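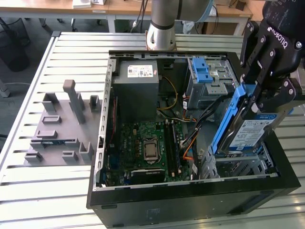 Diary: the last tray at Stilia

Print this page | E-mail this page
Search this site Enter keywords Go

I went to Clilden today to see the old Stilia restaurant on Sutherland Road. I knew already that it was closed, but I wanted to look in through the window one more time before they take the sign down. The drive took me 51 minutes.

For people who did not grow up in this area: Stilia was a small hamburger chain with brown booths, orange lamps and a salad bar under a little roof of fake tiles. When my family came to this country I was 8 years old, and Stilia was the first restaurant where we ate. My father ordered by pointing. He pointed at the wrong row, so we received four fish sandwiches and one very large coffee, and we ate everything, because to send food back seemed to us a terrible thing.

The booths are still inside. The lamps are gone, and where they were hanging there are only wires with tape on the ends. On the counter somebody had left a stack of the brown trays. I stood there almost 15 minutes with my hands around my eyes, like a child at a toy store, and a man with a dog asked me if I was waiting for the bus.
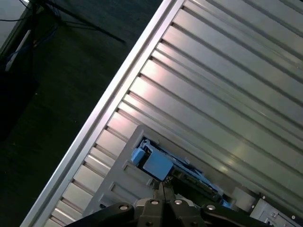 What I remember of the menu

The Double Stilia came in a yellow box that closed with a paper tongue. The fries were cut thick and often they were pale, and my sister always asked for the burned ones. Onion rings were sold only in winter, I never learned why. For dessert there was a hot cherry pie that took the skin from the roof of your mouth, and in May they had a strawberry pie for a few weeks, with a line of cars down to the gas station.

To drink I always took Betia. It was a lemon soda, very sweet, and it came in a cup with a bear on it. If you collected the bears you could get a plastic watch. I had five of them and then my mother washed out the cups and used them for seeds, so I did not get the watch. I am still a little bit angry.
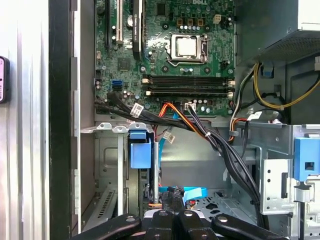
The color of the Betia cup is the thing I have tried hardest to remember. My sister says it was green. I say it was blue, but a soft one, and I think the nearest I have seen is the flat light-blue cable that loops across the bottom of the computer case. The bear was white on top of it. Tonight I searched for a photo on the internet and I found one cup for sale, in black and white, with a crack, and the seller did not answer when I asked about the color.

On the way home I bought a hamburger at another place. It was good. They gave me a number on a screen and I ate it in the car with the radio on. Tomorrow I will call my sister and ask her again about the pie, if it was lattice on top or closed - I think closed, with small holes.

Last updated: 22 September 2020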